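Planning and Control Software for Simulated Pick-and-Place in a Furnished Room
Final Project Report, Department of Computer Engineering
Submitted Oct 1, 2021

Summary

The project developed Katatero, a motion planning and control package for a single Franka Emika arm working in the Findell simulator. The package was built by a team of 2 students and replaces the scripted waypoints used until February.

Method

Katatero receives a target pose and searches for a collision-free path with a sampling-based planner limited to 2000 nodes. The path is smoothed and passed to a joint-space controller running at 200 Hz. Collision shapes for furniture are loaded from the Tandard scene library. Chairs required separate shapes for each slat, as a single box around the backrest blocked valid approaches.

Results

The package was tested on 12 room layouts. Most planning failures occurred when the target was close to a chair back. Views from the wrist were also difficult to use in these cases, as nearby surfaces filled much of the image. The team recommends that the pose estimator, Pap, combine the wrist view with a room view before the final approach.
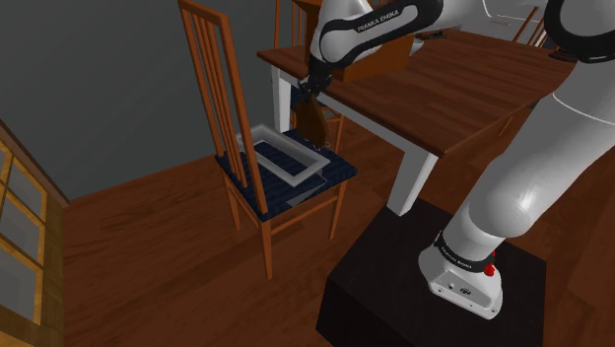
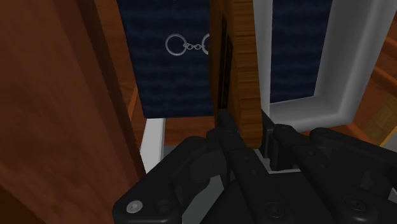 Figure 1. Simulator renderings: the arm holding an object above the tray on the chair seat (first), and a close view of the gripper (second).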